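Community Yoga at Ultunham: progress report to the Pastmont Fund
Tuesday, September 3, 2019

Dear Svenja Sauerland,

You asked for a short report at the halfway point and for "the difficulties as well as the successes". We have kept the difficulties to one page.

Attendance. Between the start of the grant and the end of July we recorded 747 attendances across the Ultunham and Nurkberg classes. The target for the full year is 1473, a figure we arrived at by a method none of us can now reconstruct, but we are on course for it. The gentle class at Ultunham is full. The early class at Nurkberg is not full, and on one morning in July it was the teacher and a man who had come to read the meter. He stayed for the breathing and has not been counted.

Teaching. Fulgencio Miranda has taken over the seated and restorative sessions. His first term plan had the group in full lotus by week four. After a conversation with the group's knees, the plan now has them in a comfortable cross-legged seat by week four, with a folded blanket under the hips, and in week five they do it again. Several regulars report that they can put their own socks on without sitting on the bed, and we would like this treated as an outcome even though the form has no box for it.
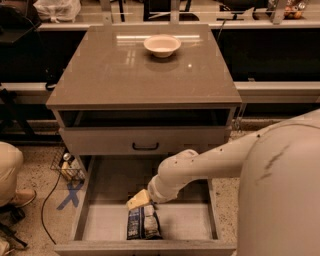

Grey cabinet with drawer, small white bowl on top.

Spending. The 2000 we set aside for equipment has gone on mats, bolsters and blocks, with a little left over for straps. The first delivery of bolsters from Cifuentes was a child's size. They were very polite about it and sent the right ones, and then sent them again. We have returned the second lot and are waiting for the credit note, which has been "in the post" since before the summer break.

Difficulties. We lost 2 sessions at Nurkberg to a double booking with a brass band. Relaxation was attempted next door during the first of these and abandoned at the second march. The hall has since given us a printed timetable, and so far it has matched the one on the door.

Next six months. We will move the early Nurkberg class to midday, start a chair-based group at Ultunham, and repeat the feedback survey with fewer questions. Last time, question nine asked people to rate their inner calm out of ten and produced more complaints than the parking.

We would be glad of a decision on the chair group's room hire before the autumn term fills up. Receipts are attached, apart from the one for the straps.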